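Buying the arm is the easy part

Tancombe wanted a robot on its PC teardown bench by February. The quote fit on one page. The real budget ran to three, and that's where this gets useful for anybody else shopping.

Rehema Chege runs purchasing there, in a refurb shop behind the Nyanda freight yard. Used desktops come in by the pallet. Boards, memory, drives and processors get pulled, tested, sold on. She had money for one cell and 12 months to make it pay.

"I had a line for the arm and a line for the gripper," she says. "Then a line that said misc. Misc was the problem."

First lesson, cables. Every vendor demo she sat through used a bare board on a clean table. Office desktops don't come that way. Fingers have to fit down between the wiring and the metalwork, and fingers are a consumable. She now budgets 3 spare sets a year. Started with none.
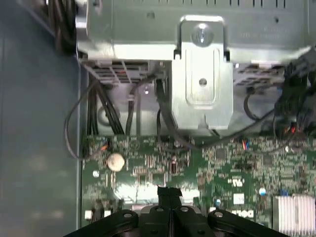
Close quarters: gripper fingers over the motherboard, drive cage just beyond.

Worley, the integrator, offered two packages. The cheap one left out the wrist camera and the sensor work. Chege nearly took it. Glad she didn't, she says, but it hurt - the upgrade ate the whole training line and she had to go back upstairs and ask again.

Ask what's in the box. Then ask what isnt. Mounting plates, cable management, the table itself, a second view of the bench. Freight. Somebody to come back when it drifts. Worley's first quote covered 2 site visits and she used both before the cell had run a full shift.
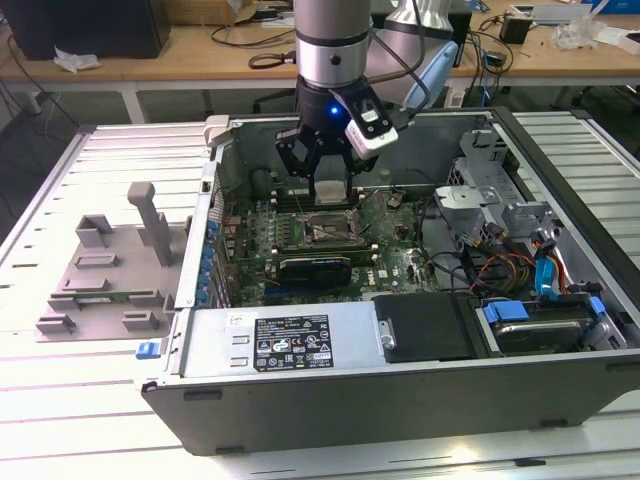
The arm over an open desktop, with a gray fixture standing beside the case.

And leave floor space. Not just for the robot. Cases need somewhere to land before and after, and so do the parts. Chege taped the footprint out on the floor at Tancombe, walked a cart around it, and moved the tape. Cost her a roll of tape. Best money in the project, she reckons.

Then the fixtures, which hardly anyone prices. Flando, the design shop she uses, bills by the revision, and she went through 17 of them in the first stretch. Small stuff mostly. A wall moved, a rim lowered, a pocket made shallower so the fingers could get either side of a processor and still have some metal to hold. Her rule now is to set aside as much for fixtures as for the gripper, and to get the design files in the contract so the next change dosen't need a purchase order.

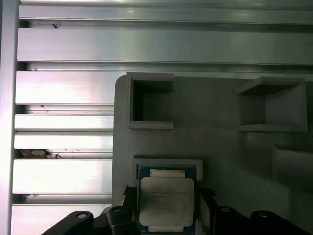 Payback is the question everyone asks her, and she won't give a number off one cell. Too many moving costs. She tracks labor hours, scrapped parts and downtime, each on its own sheet, and scrap is the one she watches. A square chip sitting in a gray pocket with a black finger on each side looks like no big deal, but bent contacts come straight off the resale price, so she put a damage allowance in the plan and reviews it monthly.

Would she lease instead? Maybe for the second cell. Worley has a lease on the table, service included, gripper wear not. She's asked them to reprice it with the fingers in. Still waiting on that one.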